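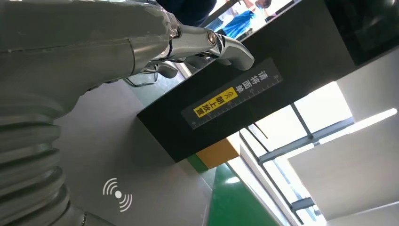 A day at the Bramiswood sewing and fabric fair

I have been sewing my own clothes for a long time, but until this August I had never gone to a real fabric fair. In the town where I grew up there was one shop with curtains in the front and dress fabric in the back, and later I bought almost everything online. So when my friend Hye-jin Wang wrote to me that she had a spare ticket for Bramiswood, I said yes before I looked at how far it was. It was far. We took the early train on Tuesday and changed once, and we were at the doors a little before they opened at 10.

The fair is held in a long exhibition building behind the bus station. The entrance is on the side that does not face the road, and the signs are small, so please follow the people with empty shopping trolleys. We received a wristband and a folded map with 53 stands on it. The map was printed in pale green and I found it hard to read inside the hall.

Arriving and the first hour

My plan was to walk the whole hall once without buying. I had read this advice on several blogs. I kept to it for maybe three stands. The fourth one sold remnants from a big table, everything thrown together, and I pulled out a piece of rust-colored corduroy with very fine ribs, long enough for a skirt if I cut carefully. I paid for it at once. Hye-jin laughed at me and then bought two meters of shirting from the same man.

The first hour was the best time for looking. You could touch the rolls, unfold a bit of the fabric and see how it hangs. After eleven o'clock the middle aisle was so full that I was mostly looking at the backs of other people. If I go again I will begin in the middle and leave the outer walls for the afternoon.

The wool stand

The stand I had wanted to see was Vrabec, who sell wool for coats and jackets. I have planned a winter coat for two years. I have the pattern, I have already made the test version from an old bed sheet, and the only thing missing was the fabric, since I did not want to choose coating from a small photo on my phone.

They had a dark moss green that I liked very much, with a soft surface, and a gray herringbone which was more sensible. The woman at the stand asked me what the coat looks like. I explained that it has a shawl collar and patch pockets and is not lined in the sleeves. She told me the green would stretch in the shoulder if I did not put a tape in the seam, and that I should not press it from the right side at all, only with a cloth and plenty of steam from the back. She also folded it four times and made me feel the thickness, to show me what would happen under my machine where the collar meets the facing. I am thankful for this. My machine is an ordinary home machine and I had not thought about that place.

I took the green. She cut it with big shears along a pulled thread, very straight, and rolled it on a cardboard tube so that it would not get creases in the train. The tube was longer than I expected and I hit several people with it during the day. I am sorry to all of them.

The class with Jin-sol Ahn

In the afternoon we had places in a short class about welt pockets. The teacher was Jin-sol Ahn, who used to work as a sample maker and now teaches evening courses. There were 22 seats and every one was taken. The machines in the classroom were lent by a company called Raten. I found mine a bit fast, but there was a small slider to make it slower, and after I discovered it we got along.

I must say that welt pockets have always made me afraid. You sew everything beautifully and then you take scissors and cut a hole in the front of your own jacket. Jin-sol's method is slower than the one in my book. She marks the opening with thread on both layers and does not use chalk, because chalk rubs away when you handle the fabric. She sews the two long lines, turns the work over and measures the distance between them on the wrong side at three places. If the distance is not the same everywhere, she unpicks. Only then she cuts, along the middle and out into the corners, right up to the last stitch but not through it.

My first pocket had one corner with a small pucker. She looked at it and said, "You stopped cutting too early. You were polite to the fabric." I went one thread further with the tips of the scissors and the pucker was gone. The second pocket was better and I have it here on the shelf above my table, a sample in ugly orange cotton which I like more than many finished things I made.

One criticism: the light in the classroom was poor. Several of us had dark practice fabric and it was difficult to see the thread marks. I would bring a clip lamp, if the organizers allow it, and my own small scissors. The ones on the tables were blunt at the tips, and for this exact job the tip is everything.

Patterns and notions

Hye-jin sews mostly for her children, so she wanted to visit Tukarik, a small pattern publisher. They had samples of all sizes hanging on a rail and you could try them on children or, in one case, on a very patient nephew. She bought a raincoat pattern with a hood in three parts. The instructions are printed in a booklet with drawings, and the lines for each size have a different dash, which I wish every publisher would do. I have spent evenings following the wrong line around an armhole.

I was looking for notions. My list had shoulder tape, strong buttonhole thread in green, and four large buttons. The tape was easy. The thread was easy also, but I had to walk to the window with it and the wool to compare, because under the hall lamps three different greens all looked correct. In daylight only one of them was.

The buttons took me most of an hour. The button stand was in a corner near the back exit, with tubes of buttons up to the ceiling, each with one button glued on the lid. The tubes had numbers and you had to write the number on a slip of paper and give it to the young man behind the counter. I chose number 308, a dark horn-like button with a low rim. He could not find the tube. He went up the ladder two times, then he asked his mother, who found it immediately under the counter. I bought five so that I have a spare.

Food and other practical things

The café inside had soup, sandwiches and a good plum cake. The line was long at lunch. Outside, across the bus station, is a bakery where we got coffee without waiting, and the wristband lets you go back into the hall as often as you want.

Most stands took cards, but two of the remnant sellers wanted cash only, and the nearest cash machine is inside the train station. The cloakroom is free and will keep bags and also rolls of fabric, which I learned at four in the afternoon.

It gets warm in the hall. Wear something light, and shoes you can stand in. I wore a linen dress I made last spring, and two women asked me about the neckline, so I was quite proud for the rest of the day.

What I brought home

The corduroy, the green wool, the tape, thread and buttons, and a piece of striped cotton that I cannot explain. I also bought a wooden clapper for pressing seams at the very end, when the seller had already begun to pack. It is a heavy block that you hold on the steamed seam until the fabric is cool. I tried it on a scrap of the wool the next evening and the seam became much flatter than with the iron alone.

I spent more than I had planned, mainly on the coat fabric. The wool is now hanging over the bathroom rail to relax before I steam it, and I have moved the pattern pieces from the drawer to the table. Next I will cut the fronts and the back, and leave the collar until I have sewn a test corner in the full thickness. Hye-jin has already finished the hood of the first raincoat and sent me a picture of it at midnight.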